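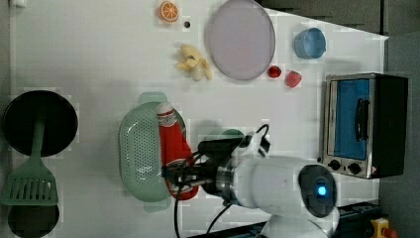 Toy foods and cookware on a white table.

When I moved to Wasgate, I could already read a newspaper in English, but I could not buy lunch. The woman at the counter asked me, "For here or to go?" and she said it so fast that I heard one long word. I answered "yes." She asked again, and I answered "yes" again, with a bigger smile. In the end I ate my soup standing outside, from a paper cup, in the wind.

I have thought about this soup many times. In my school in Gindlow we learned words from lists, and at the final exam I had a notebook with 2,311 of them. I knew "drought" and "inheritance." I did not know "to go." My opinion, after many years of living in this language, is that we teach adults the wrong words first.

My friend Noémi Kun disagrees with me. She teaches evening classes in Zestenley, with 23 students in one room, and she says that grown people feel insulted when you give them the words of the kitchen. They were nurses and accountants at home. They want to speak about the news and about their work, and she gives them this from the first week.

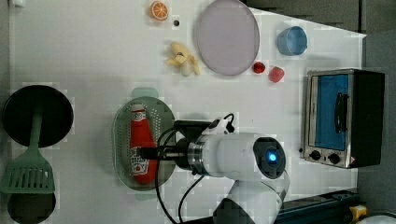

I understand her, and I also felt insulted sometimes. But I think the insult is much greater when you cannot explain to a plumber which pipe is leaking. For this you need "under," "behind," "drip," and "since last night." These are small words, and people say them quickly, without waiting for you.

My first neighbor, Tamsin McKinnon, taught me more than any course. She did not correct me. She talked to me over the fence about her knees, the price of eggs and her sister, and she repeated herself a lot, because her stories were always the same. By April I could tell her stories myself.

So I would like a course that begins with perhaps 200 words, all of them from one ordinary day, and stays with them until the student can also joke and complain. The newspaper can wait a few months. Noémi says no adult would pay for such a course. I would have paid for it.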